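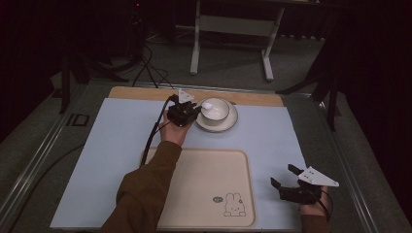

What does Nunstead publish?

Short spy stories, mostly. Also the odd heist, the odd smuggling tale, anything where somebody is lying to somebody else for a wage. Online, free to read, and in a printed booklet if you like paper.

About Nunstead

We're a small magazine and an even smaller press, run out of a rented room above a shop in Bolcombe. Named after the railway station in the first story we ever ran, where a man waits all afternoon for a contact and gets on the wrong train. People ask if it's a real station. It isn't, the author made it up and let us keep it.

There are 2 editors. Both have day jobs. If you've emailed and heard nothing, that's the day jobs. Give it a fortnight, then nudge us.

The magazine comes out 4 times a year. No fixed dates any more, we tried that and it made us cross. An issue goes up when it's ready and the mailing list hears first.

How we started

A reading group, more or less. A few of us in Bolcombe who liked old espionage paperbacks, the sort with a yellowing spine and a cigarette on the front. We swapped them, argued about them, and then a couple of people admitted they'd written one. Short ones. Some were terrible and some were really quite good, and the good ones had nowhere to go. The crime magazines said not enough crime. The literary ones said too much plot. So we put a website up over a wet bank holiday in May and stuck the stories on it.

The first version of the site was green text on black. We thought that looked like a cipher machine. It gave readers a headache and got changed.

Print came later. A reader wrote in to say she printed every issue at work and stapled it for her dad, who didn't do screens, and could we not just do it properly. So we did. The booklets are still stapled. They fit a coat pocket, which we're quite proud of, and they cost what they cost to make plus the postage.

What we like

Small jobs. The clerk who copies one page too many. The driver. The translator who leaves a word out on purpose. A story about a forged rail pass will usually beat a story about a stolen warhead, at least in this office.

Period settings very welcome, between the wars, cold war, earlier if you can manage it. Modern is fine too but we do get tired of phones. If your whole plot is someone looking at a laptop and typing fast we will probably pass.

Tradecraft that makes sense. You don't need to have done the job (we haven't). But if a character leaves a signal for a contact, the contact has to be able to see it, and somebody else ought to be able to see it too, or where's the worry in it.

Endings where things cost something. Doesn't have to be a death. We've had too many deaths on bridges. Bridges in fog especially.

Humour, yes please. Hardly anyone sends us funny ones. Offices are funny and an intelligence service is mostly office.

What we don't want

Stories with real living people in them as characters. Torture for the sake of it. Foreign villains who are villains because they're foreign. Sequels to something we haven't read. Poems – sorry, we're no good at poems and would only get it wrong.

Nothing written by a machine either. We ask everyone to confirm this when they submit, and we'd rather have your clumsy paragraph than a smooth one that came from nowhere.

The Jakholm stories

Probably what most people know us for, if they know us at all. Jakholm is a made-up port city, cold, neutral, on a sea we have never named. Everyone has a consulate there and all the consulates are full of people who don't stamp visas. It began as the setting for a single story and then another writer asked if she could borrow the ferry terminal. Now it's a shared place. Anyone can write in it.

There is a map, which lives on the Jakholm page, and a list of things already settled: the tram lines, the name of the evening paper, which hotel has the bad lift, who runs the customs shed in which decade. Please check it before you send. We've had the fish market burn down in several different years by several different people and had to decide it was just an unlucky fish market.

You keep the rights to your own characters. Jakholm itself belongs to no one in particular. If you want to kill off somebody else's character, ask them. They often say yes, writers are bloodthirsty.

Lý

Our longest running serial. A courier, only ever called Lý, who carries things across borders and never opens them. Each episode is one journey and one parcel. Sometimes the reader finds out what's in it, often not. It's written under a pen name, and the author would like it to stay that way, so please don't write in with guesses. They go in the recycling.

You can start anywhere. There's no need to go back to the begining, though people do, and then email us about the ferry episode. Yes, we know. It'll be explained. We've been told it'll be explained.

A printed collection of the early episodes is being typeset at the moment. It has been being typeset for 2 years. Next page update might have better news.

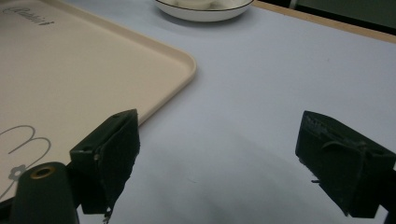
How do I send you a story?

By email, as a plain attachment, with a pitch in the body of the message of no more than 100 words. Tell us where it's set, when, and who wants what. Skip the life story, we'll ask for a bio if we take it.

Other bits on submitting, as we get the same queries a lot. One story at a time. Sending it elsewhere too is fine, just tell us if it gets taken. We do pay, a flat fee, not large, on publication and by bank transfer. Overseas writers, we'll sort something out. Previously published stories are all right if the place they appeared has since closed down, which in short fiction is quite a lot of places.

Font doesn't matter. Double spacing helps, one of us reads on the train. Title in the file name please, we have an alarming number of documents called story_final.

If we say no, it's usually a short no. Doesn't mean it was bad. Often means we've just taken something with a defector in it and can't run another one straight after. Defectors come in waves, we've never worked out why.

How we edit

Properly, or we try. Anything we accept gets read by both of us and goes back to you with notes. You can argue with the notes. Some of the best things in the magazine are there after an argument. We don't change a line without you seeing it first, except commas, and even then we've been shouted at.

We check dates and trains. Somebody will always know that a certain border crossing was shut that winter, and they will write to us, at length. Better to catch it first. If history has to bend a bit for the story we'll put a line at the foot saying so.

Reading evenings

When we can get the room. Bolcombe, upstairs, chairs that don't match, tea in a big pot. A few writers read, then there's a gap for biscuits, then usually a Jakholm one to finish. Free in. Stairs are steep, no lift sadly, and we know that rules it out for some people – we record the readings and put the sound up afterwards with a transcript.

If you'd like to read and you're within reach, say so. Doesn't have to be something we've published. Keep it short enough that the tea stays warm.

Workshops

Now and then. We did one on dead drops where everyone walked about the town looking for places to hide a matchbox, then wrote a scene about somebody coming to fetch it. Good fun, bit of rain. Another on writing conversations where both people know and neither can say. We'd like to do more of that one. Announced on the mailing list, they fill up quickly, small room.

Schools have asked as well. We can come in, we just need plenty of warning, and it'll be codes and invisible ink for the younger ones and story writing for anybody older.

Money

Since it gets asked. No grants, no adverts, no owner. Booklet sales, a few regular supporters and whatever ends up in the jar at readings. It goes on writers' fees first, then the printing, then the website. The editors aren't paid. If there's something left over we commission a cover.

Supporters get the booklet posted to them and their name in tiny type at the back, or a cover name if they prefer. Most prefer a cover name. Some of them are very good.

Artwork

Covers are by different people each issue. Ink, lino, collage, all fine. We don't do guns on the cover. Coats, staircases, telephones, harbours. If you draw and you fancy it, send a link and not a load of huge files, our inbox falls over.

Getting hold of us

Email is best, the address is on the contact page. Post reaches us in the end through the shop downstairs, who are very patient about it. We're not on the phone. Social media we look at when we remember to, so don't send anything urgent there.

Corrections welcome, espescially to the Jakholm tram lines, where somebody has put the depot in the sea.

Page updated Sep 3, 2025. Back issues are under Archive, and the mailing list form is at the bottom of every page.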